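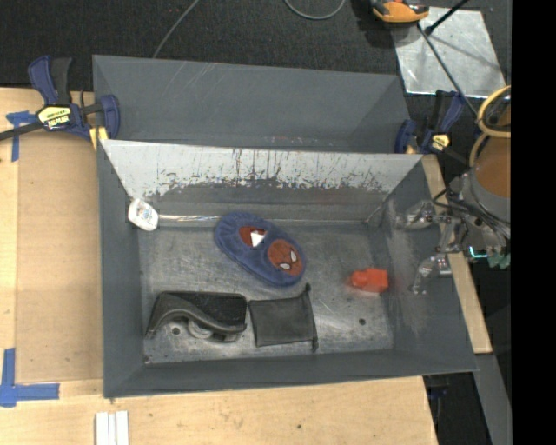 # Fault report: dropped items and a rim strike in the bin-to-bin cell

Kamlesh Khurana and Erick Mugo, Ovthorpe workshop

## 1. Background

The project task was to move mixed household items from the front metal bin to the rear one. The items included a drawstring pouch, a tape dispenser, a child's slipper and a red toy block. Picks were chosen by our planner, Ignacio, and logged at each step.

## 2. What happened

On Tuesday we ran 219 pick attempts. Two faults came up.

**Fault A – early release.** The gripper opened before the arm had cleared the wall between the bins. This occurred 5 times, always with a soft item.

**Fault B – rim strike.** On 2 attempts the lower finger touched the right rim of the front bin on its way in. The second contact tripped the force limit and the arm stopped. Erick pressed the emergency stop and we isolated the power before going near the cell.

## 3. Cause

Fault A was traced to the grip check. It reads finger width, and a pouch squashed flat gives nearly the same width as closed fingers. Ignacio took this as a missed pick and sent the open command.

Fault B was a setup error. The bin position in the software had been measured before the bins were clamped, and clamping moved them 4 mm. Kamlesh had re-measured the rear bin only.

## 4. Changes made

- Grip check now uses motor current as well as finger width.
- Both bins are measured again after any change to the clamps.
- Approach height over the rim raised, which makes each cycle slower.

## 5. Still open

The fingers have not been checked for bending after the second strike. The slipper is still hard to grip at its ruffled end – we have no fix for this yet.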